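Home | Shop | Sorting & Bins | Compost | Contact

Ziter Two-Stream Kitchen Bin, 40 liter

I sell four kinds of indoor bins and this is the one I kept for my own kitchen. Our city switched to separate wet and dry pickup in April, and the single can under my sink was suddenly no use at all. The Ziter has two lift-out buckets side by side, one for food scraps and one for everything dry, and each has its own lid (so you don't open both just to toss a peel!).

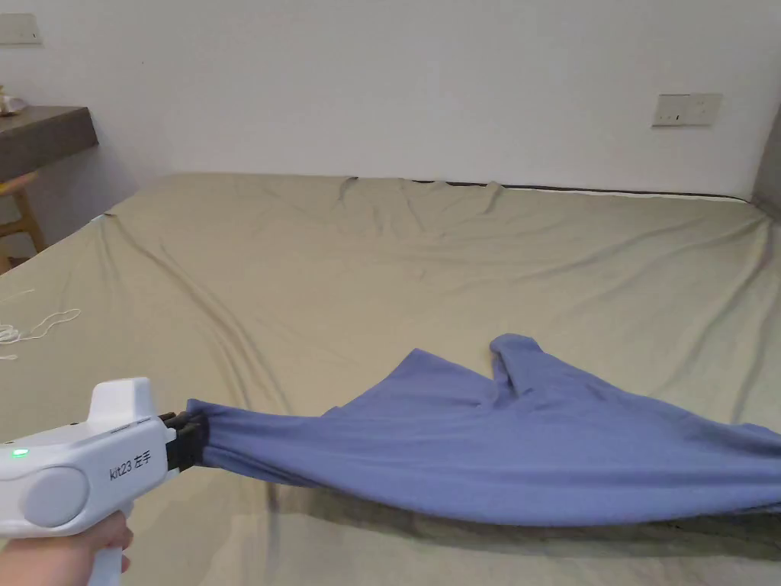

The question I get most is what to do with old fabric. Neither bucket is right for it, and most curbside programs won't take it either. Say you've got a soft periwinkle-blue knit like the one above and it's had its day — that goes in a separate textile bag, clean and dry, and over to a drop-off point. I keep a Grestach hanging sack on the back of the laundry door for this and empty it when it gets heavy.

Back to the bin. The buckets rinse out fast and the corners are rounded, so coffee grounds don't get stuck. The foot pedals are a little stiff for the first week or so. Mine loosened up fine.
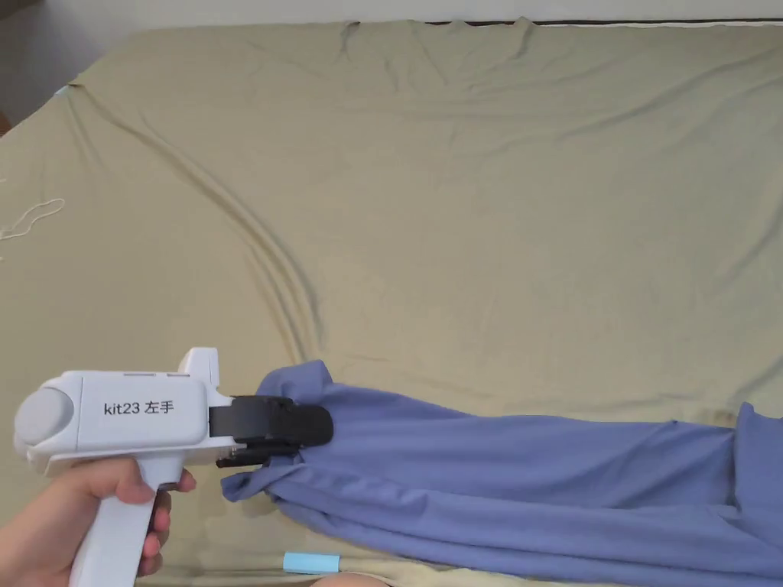 Liners are the other thing. Pratonia compostable bags in the 8 liter size fit the inner caddy, but please check that your hauler accepts them, as plenty still want scraps loose or in paper. I use newspaper and change it every couple of days in summer.

Spare lids and pedals are in stock. I don't carry the old Ginting model anymore, and its lids won't fit this one — sorry!

Share this page | 7 shares | 3 comments

binlady_oh
Pedal on mine is still stiff after a month, but the lids close tight and no fruit flies so far.

Marshview
Does the caddy go in the dishwasher?

rt700
I do mine on the top rack and it's held up.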